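3.2 Recolha e tratamento dos dados

O inquérito sobre hábitos de substituição de têxteis de cama foi enviado em maio a 2.083 agregados de Quintana, dos quais 180 responderam a todas as secções. As perguntas incidiam na frequência de lavagem, na idade declarada das peças e no motivo da última compra. Os questionários sem indicação da idade das peças foram excluídos (Vidal, 2023).

A categoria "lençol de baixo ajustável" foi separada da categoria "lençol plano", por serem peças com padrões de desgaste distintos. O estampado foi codificado em quatro classes: liso, riscas, pintas e outros. A Figura 4 mostra uma peça da terceira classe.

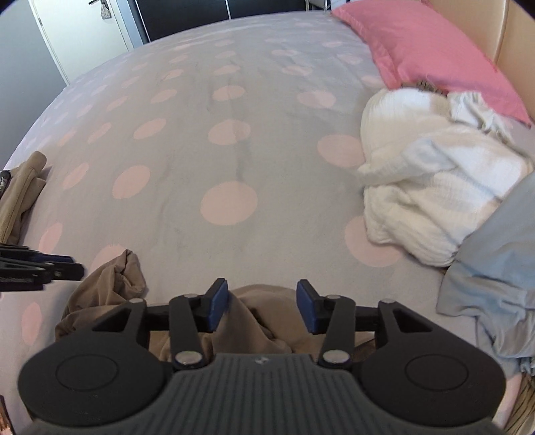
Figura 4. Lençol ajustável cinzento com pintas cor-de-rosa claras.

As diferenças entre classes foram testadas com o qui-quadrado, com nível de significância de 5%.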